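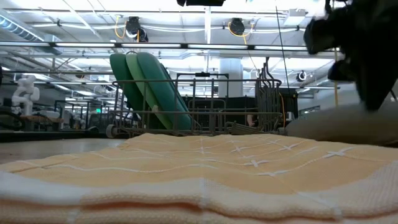

Re: [homeweavers] moving house with a loom (and too much yarn)
Date: 17 Oct 2023

Hi all,

Catching up on two weeks of digests tonight with a cup of tea, and I wanted to answer this one before it slides off the bottom of my inbox like everything else does.

> We close on the new place in November and I have a floor loom, 45 inch,
> that has never been apart since the day it came into this house. The
> movers say they can take it whole. My husband says take it to bits. It
> has a warp on it, naturally, with a good bit of a blanket still to
> weave. Has anybody moved one with the warp on? And what do you do with
> the stash? I'm afraid to look in the closet.

I've moved mine twice, once badly and once pretty well, so you can have both versions.

The bad one first. That was when we left the apartment in Mateos. I let the movers take the loom whole, exactly like yours are offering, and they were lovely about it, very careful, blankets and straps and all that. But they picked it up by the breast beam and the castle, and one of the side frames got wrenched. It never split, but the treadles rubbed on one side for a year afterward and I fussed with shims every single time I sat down. So if you do let them carry it whole, stand there and point. Hands on the bottom rails only. Take off anything that swings or slides or lifts out: beater, treadles, lamms, the bench, the little shelf on top of the castle if you have one. Tie the harnesses together and then tie the bundle to the castle so they can't clatter. And measure the doors at the new place! Ours had a turn at the top of the stairs that I'd walked through three times without ever thinking about it, and the loom spent its first night on the landing.

The good move was here, to the house off Tarkar Road. I took it apart that time, and your husband is right (sorry). It took me one evening. Masking tape on every joint, a letter on each side of the joint, A goes to A, B goes to B, and I wrote "front" and "inside" on everything, even pieces where it seemed silly. Bolts went into a sandwich bag for each joint with the same letter on it, and all the bags went into one coffee can that rode in my lap. I would take pictures too, lots, especially how the tie-up cords run. I didn't and I had to sit and puzzle over those for most of a morning.

As for the warp, yes, you can move it. I've done it and it was fine. Wind the whole thing forward onto the cloth beam until you're almost out, or backward onto the warp beam, whichever leaves you the smaller bundle in the middle. Put your sticks in at the cross and tie the ends of the sticks together, and then tie them again, because one knot will let go in the truck. Lift the reed out of the beater with the ends still through it, and the harnesses off with the heddles still threaded, and roll the whole business up between the two beams in an old sheet like you're carrying a sleeping dog. You need a second person for that part. Don't try it alone, I mean it. Tension will be a bit off on one side when you put it back, so wind it under tension again before you throw a single pick, and weave a couple of inches of junk to settle it if you've got the length to spare.

If it's only a little bit of warp left, though, I'd sit up late and finish the blanket. Or cut it off short and call it a lap blanket. I have a lovely short blanket from the Mateos move!

Now, the stash. Oh, the stash. I weighed mine for the last move, which I don't recommend to anyone who wants to stay cheerful. It was nearly 115 pounds and that's with the rug wool already given away. Small boxes for cones, always. Cones are so much heavier than you think and the bottom falls out of a big box right when you're on the porch steps. I stood them up in liquor store boxes, the kind with the dividers in, one cone to a slot, and they traveled beautifully. Skeins and finished cloth can go in the big boxes, or stuffed in drawers, or wrapped around your dishes, which saves on paper. Everything wool went into the chest freezer for a few days first, in batches, sealed up in plastic. I had no sign of moths but I wasn't about to bring any to a new closet.

And do go in the closet before November. I found five unopened cones of the Clalletti cotton in the teal that they stopped making, and I had been whining on this very list about not being able to find it. Some of you will remember. A couple of you even went looking for me. I'm still embarrassed.

On insurance, somebody further up the thread said the mover's coverage would take care of it. Please check. Ours went by weight, and on paper my loom came out to a very sad number. I called our own homeowner's people and they added it for the move as a named item at 500 dollars, which wasn't enough to replace it but was a lot better than nothing. They wanted a photo and the maker's name, and that was that.

Last thing, when you get there, don't put it all back together in the first room that has space. I did that. Live in the house a week and see where the light comes in. Mine is on its third room now and I'm finally happy, north window, wood floor, and I can hear the kitchen timer from the bench.

Unrelated, but does anyone still have the draft for the Pekach overshot that went around in the spring? I saved it somewhere and can't find it, and the archive search just hands me message 1474, which is about mailing dues. Off-list is fine.

Good luck with the closing, and tell us how the loom travels. I want to hear what color the blanket is too, you never said!

Weaving slowly as usual,
the one with the teal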